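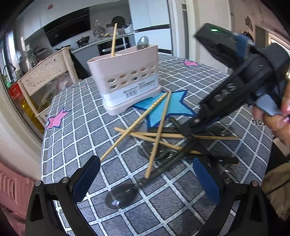

Serkalthorpe Makers Forum > Student Projects > Cutlery sorting, is it worth a term?

ratchet_pat
Read the Zaltard club's plan for the July open evening. Chopsticks and spoons go back in the caddy, using hand-held grippers, and they want 100 recorded goes before anybody trains a thing. I'm not convinced. My lot did 80 on a far easier task last year and the arm still missed the cup.

abundio_m
I run that club, so I'll bite. 80 of what? If one pupil did all of them the same way, no wonder.

ratchet_pat
2 pupils, taking turns. Fair point, but a spoon and a chopstick want quite different grips and you've got both in one pile. Why not spoons only?

abundio_m
Because they picked it, and they're bored stiff by foam blocks. The pile is the bit they care about. 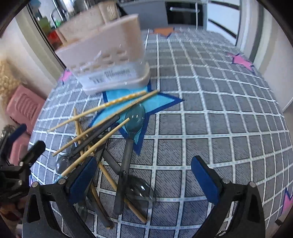
Re: What counts as a good go?

kettle_no_lid
Judged at Arellano in the spring. Half the entries had a lovely video and no score sheet. Who decides what counts, Abundio? If a chopstick goes in and falls out again, is that a pass?

abundio_m
Fail. It has to be standing in the caddy when they let go. We've got 32 marked up so far and I've thrown out more than I'd like.

skisex_fan
Throwing out the bad ones is a mistake. Skisex keeps them and tags them, and the pupils learn more from going back over the mess.

ratchet_pat
Do they learn more, or does it just fill the hard drive? I've yet to see anyone's numbers on that.

skisex_fan
No numbers, only what I've watched in class.

ratchet_pat
Then I'll stay doubtful. Abundio, post the score sheet when it's done, fails and all, and I'll read it properly.

abundio_m
Will do. Might be after half term.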